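Work and Automation, notes for session 2
Duygu Güler
19 November 2018

Okay, so last time we ended on the question of what "the job" even is before a machine shows up, and I promised I'd bring my laundry example. I spent almost 16 months at Dullis, a linen and garment service that does washing and folding for guesthouses, and I still think about it every time somebody tells me a task is simple.

A quick reminder of what you should have read: the Flerkbridge case (all 15 pages, please, the appendix too!) and the short piece on Bosix, the warehouse that put in sorting arms one March and then had to rewrite every shift plan in the building. Bring your margin notes.

What I want you to look for in both is where the work went. At Bosix the lifting mostly disappeared, and everyone was happy about that part. But the people who used to lift now cleared jams and answered alerts, and their pay grade still said "lifting." It took two rounds of talks to get the new tasks written down anywhere. In the Flerkbridge case the managers asked the staff first, and I'd like you to tell me if you think it made a difference (I go back and forth on it).

Some words we'll use, so we don't talk past each other:

Task: one thing you do, like smoothing a shirt.
Job: the bundle of tasks somebody gets paid for.
Residual work: whatever is left over for people after the machine takes its share. This is the one that gets forgotten in the budget.

Folding is my favorite case. Boxes hold their shape and cloth doesn't, so the skill sits in the fingers and it's hard to get anyone to explain it. When I asked my coworkers how they squared up a pair of pants they'd just do it again, slower, and look at me.

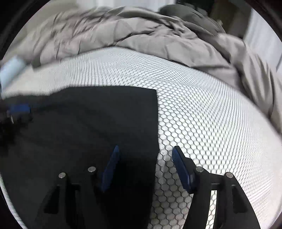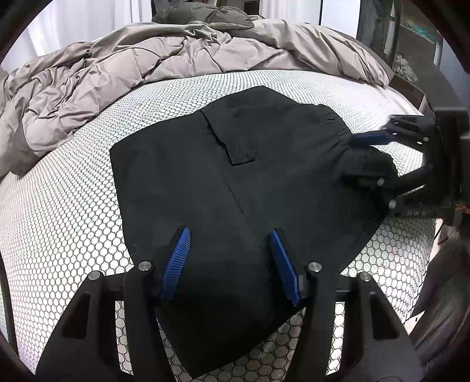
My own question is who gets to say that a garment is done well. At Dullis it was whoever stood at the table, and you learned it by having things handed back to you. Once grippers do the handling, that judgment has to be put into words or numbers by someone. Take the gathered waistband in the second picture, with a blue pad clamped on it: how much pucker is fine, and who decides? I'd want the folders in the room for that talk, on paid time, with their names on the result.

For next session, read Cabrera, chapter 2, and write me a page on a task you do well and can't explain. Handwritten is fine!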